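4.2 Evaluation of the Miltero hand-held gripper kit

The Miltero kit, supplied by Bridden, is sold as a pair of hand-held grippers for recording two-handed manipulation without a robot arm in the loop.

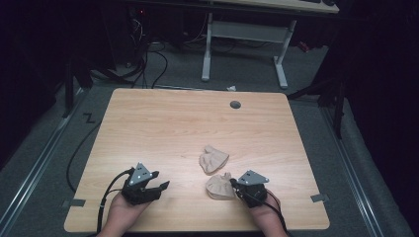 Figure 3. Recording with a pair of hand-held grippers on soft objects placed on a wooden tabletop. Each gripper carries a grey triangular plate and is connected by a black cable.

We assessed the kit over 200 recordings, all of them pick-and-place tasks with deformable items. Three operators took part. None had used the kit before, and each was given 45 minutes of practice before the first recording was kept. The comparison system was the Flisiro teleoperation rig described in Section 3, run on the same tasks by the same operators.

Median time per recording was shorter with the Miltero kit than with the Flisiro rig for every operator. The gap was largest on tasks where both hands had to work close to each other, a situation in which the arms of the Flisiro rig often reached their joint limits. Of the 200 recordings, 32 were rejected. Most rejections followed a loss of tracking on one gripper – usually when one hand passed over the other – and the rest were due to a jaw width signal that drifted during the session. Re-zeroing the jaws before each block removed the drift but added a step that the supplied manual does not mention.

The cables were the main complaint. Operators reported that the pull was slight but constant, and that it altered the way they turned the wrist. Bridden offers a longer cable set as an option; we did not test it. Grip force is not recorded by the standard kit, so the data cannot show how firmly a soft object was held. This limits its use for training policies on thin cloth.

Export to the Noiphan format worked without changes to our loader, apart from the time stamps, which are written separately for the left and right grippers and had to be aligned offline. The alignment script is included with the supplementary material. Results for policies trained on the accepted recordings are given in Section 4.3.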